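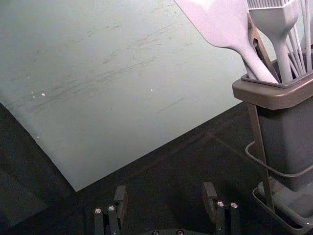 Recording demonstrations for a utensil pick by remote control

Posted in December by the Korari workshop desk

Search this site Search Go

This guide covers recording demonstrations in which the arm takes one utensil out of an upright holder and lays it on a board. It assumes the Clangate controller is paired and the wrist camera is streaming.

Setting up

Stand the holder beside the board, within easy reach of the arm. Check that the wrist view shows both gripper fingers and at least part of the holder at the start pose. If the fingers are missing from view, correct the camera mount before recording anything.

Set the finger speed to 80 per cent. Full speed tends to knock handles sideways on closing.

Recording

1. Move to the start pose with the fingers fully open.
2. Press record, then wait 2 seconds before moving.
3. Approach from above and to one side. Line the fingers up with a single handle - a spatula is the easiest first target, a whisk the hardest.
4. Close slowly. Stop as soon as the grip holds.
5. Lift straight up until the utensil clears the rim of the holder, then travel across.
6. Lower it on to the board, open the fingers and back away before you stop the recording.

Keep each run under about 21 seconds. Long pauses are learned as part of the task, so discard any run in which you stopped to think.

Varying the runs

Change the angle of the board and the order of the utensils between runs. Tongs and a pastry brush standing close together are a useful case, as the operator has to choose a gap. Our Plistetton set came to 425 runs after discards.

Checking

Replay each file in Troncoso at half speed. Reject it if the fingers touch the holder or the utensil slips during the lift. Mark a missed grasp followed by a clean second attempt as "recovery" and keep it in a separate folder.

We use cookies to remember your settings. Accept Manage choices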